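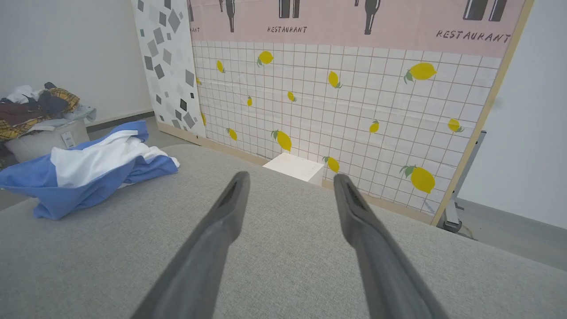

Does the white part go grey after a few washes, one reader asks, and is it worth paying more for the Narel cloth when a plain one does the same job? The same reader had a striped cloth from another maker in which the blue ran into the white on the first wash, and would like to know before ordering again.

The white has stayed white so far. I washed ours separately the first time, as the label says, and after that with other blues. The water was slightly tinted on the first wash and clear on the second. I can't speak for a whole year of washing, and I have not used bleach on it.

Narel two-colour cloth, blue with white band
Made by Mukham, bought from Kirui
Width: 100 cm
Rating: 4 out of 5

Narel is the plainer of the two ranges Mukham sells. It has no fringe and no printed pattern, only the blue sections with the white band between them. It is sold for general use, and the leaflet suggests a table, a tray, the back of a chair or a picnic. We have mostly used it over an upholstered seat, to keep crumbs and sleeves off the fabric, and now and then to cover food on the way to the table.

As a seat cover it is fair. It lies well enough when it is first put down, but it moves when people sit and get up again, and by the end of an evening it is usually in a heap at one end. There are no ties and no grip on the back. If you want something that stays where you put it, the Skando fitted cover is better, although it takes far longer to put on and will only fit the seat it was cut for.

As a table cloth it is good. It is heavy enough not to lift when a door opens, and the blue hides most small spills. The white band doesn't hide anything. Tomato came out with ordinary soap when I got to it the same evening. Tea left overnight needed a soak.

Creasing is the main complaint. The cloth comes folded very small, and the lines from the packet were still there after the first wash. Ironing took them out, on the medium setting and with the cloth slightly damp. If you leave it bundled up it creases again quickly, and the creases show more on the white than on the blue.

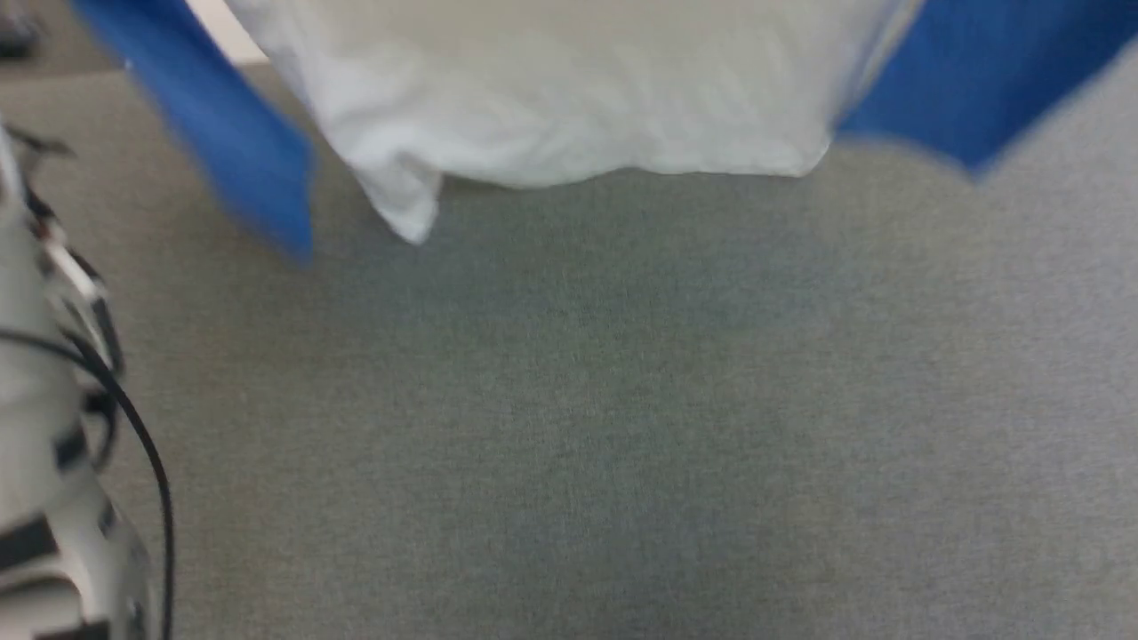 No. 524, page 5

Folding is easier than it looks once you use the band as a guide. Hold the cloth by the two blue ends, let the white hang in the middle, then bring the ends together and lay it down flat. The corners seldom meet exactly. On ours one side is a little longer than the other, which is a cutting fault and not shrinkage, as it was like that out of the packet. It doesn't matter on a seat. On a small table I turn the long side to the wall.

The hems are straight and the stitching is close. I found 2 loose threads, both at the same corner, and cut them off. Neither has pulled any further.

Kirui delivered on a Tuesday, in a paper wrapper with no card inside. They will exchange an unwashed cloth, but the buyer pays the postage, so check the cut before you wash it.

Good: colour has held, neat hems, washes easily.
Less good: slides on a seat, creases badly, one side cut long.

I would buy a second one for the table. For the seat I am going back to the Skando cover, and the Narel will stay in the drawer with the napkins.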